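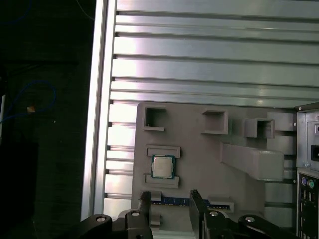 铝型材框架与灰色治具板

2021年6月30日

今天做政治类播客的单集简介标注,语料用Clita那一批,共56集。上次遗留的问题是“议题”和“立场”两栏经常填混,编码表改到第5版,重新跑一遍。

先说议题栏。节目简介通常是一段话,主持人把本集要谈的事依次列出来,末尾再抛一个主论点。旧表要求只填一个议题,结果标注时有人取第一件事,有人取最后那个论点,对不上。新表拆成“提及议题”和“核心议题”。提及议题按出现顺序全部填;核心议题只在简介有明确说法时填,例如“今天重点谈”“本集主要讨论”,没有就留空,不要靠标题猜。标题语气普遍比正文重,单独放一栏。

立场栏暂时只记对象和态度词,例如“批评某报专栏”“为某候选人辩护”。强度打分取消。之前的分数从1开始,两个人标同一集能差出一大截,复核时也说不清依据。

截断的问题还在。从聚合页抓下来的简介有不少以省略号结尾,后半段在原站。Carnier站的旧链接有8条已经打不开,去Dromance的存档里找,补回5条,剩下的标“截断”,不参与核心议题统计。补回来的文本要注明来源,别直接覆盖原字段。 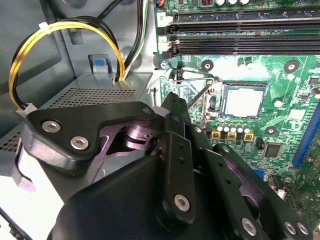 简介之外还有音频转写,这部分分歧最大。主持人念一段报纸评论,接着反驳,转写稿没有引号,软件把两段都算成主持人的话。拿Zwane的一集试过,自动分类判成“支持该评论”,听原声刚好相反。查这类错误得回到原始转写逐句看,光看汇总表查不出来。以后凡是引用比例高的集,一律人工听开头和引用段,听完在备注栏写起止时间。

广告口播也要剔掉。有些口播和议题接得很紧,上一句还在讲选举,下一句就是净水器,再下一句又回到选举。切分以品牌名首次出现为起点,以优惠码念完为终点。没有优惠码的,以下一句回到议题为终点。主持人借广告发挥几句政治评论的,归正文,备注里写“口播内评论”。

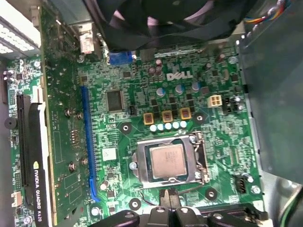
这样切完,Zwane那一集的正文短了不少,不过议题顺序没变,说明口播对提及议题影响不大,影响主要在词频。词频表先停用,等口播全部切完再生成。旧词频表移到old目录,文件名后面加v4,不删。

另外记两件小事:

重播集。12月那批里有节假日重播,简介只改了标题,正文一样。查重用正文,不要用标题。重播集保留,加“重播”标记,统计议题时只算首播那次。

嘉宾集。嘉宾的态度和主持人的态度分开填。主持人没有表态就写“未表态”,不要默认两人一致。电话连线的听众不算嘉宾,暂不标。

一致性还没算。今天只有2集做完双人标注,数量太少,算出来没有意义。这2集的分歧都出在核心议题:一处是把“媒体如何报道”当成议题,另一处是把被报道的事件当成议题。编码表里加一条,简介直接点名媒体并评价其做法的,核心议题填“媒体批评”,事件放在提及议题。

待办:
Carnier剩下的死链再试一次镜像
口播切分规则写进编码表附录
Clita语料里标题栏的全大写词先保留原样,不做小写转换
Dromance存档的抓取日期补到来源字段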